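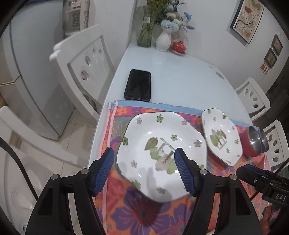
Blossom Bowl and Plate Set

White tableware with a wavy six-sided rim, scattered with little green and pale pink flowers. The large bowl has a leaf and a pinkish flower cluster in the middle, with a line of small lettering under it, and the smaller plate has a green tree with pink blossom. They are plainly from the same family but they don't match exactly, and I love them for it — you notice the tree when the last biscuit has gone!

We've stocked this pattern at Mundano since September and it has become the thing I reach for whenever someone wants a present for a person who already has plates. It's cheerful without being childish, and the white keeps it calm enough to sit next to whatever you own already.

What it's good for

The bowl is a proper sharing size. At home mine does salad for four, or a heap of clementines in the winter, and it's wide enough to toss things in without half of it landing on the table. The plate takes a slice of cake, a sandwich, or the lemon wedges and olives that never have anywhere to go. Anathi Mokoena in our Celdale shop keeps her keys on hers, and several customers have copied her.

The scalloped edge gives you something to hold when you're carrying the bowl full. Use both hands all the same.

On the table

We've laid it on the Ndlovu placemat, the one with the huge orange, red, purple and pink flowers and the light blue strip along the edge. I wasn't sure about flowers on flowers (Teemu Saarela, who does our displays, was very sure), but the small motifs on the tableware and the great big ones on the cloth get along beautifully. A pale blue table helps too. If you'd like something quieter underneath, plain linen in green or a soft pink picks up the rim nicely.

For the rest of the table, a clear glass vase with yellow, white and light blue flowers is plenty. A small red lidded tea cup with its own saucer gives you one strong spot of colour, and I'd stop there.

Sizes and care

Bowl: 8 cm deep
Plate: 17 cm across
Wash by hand in warm soapy water and dry with a soft cloth
Put a napkin or a sheet of kitchen paper between pieces when stacking
Not for the oven or the hob

Buying

The bowl and plate are sold as a pair or singly. The placemat, vases and tea cup are separate. Orders go out from Nanwood in around 10 working days, and you can collect from Celdale if you'd like to look at the pattern first. The next delivery is due in January 2025 — ask in the shop and we'll put a set by for you.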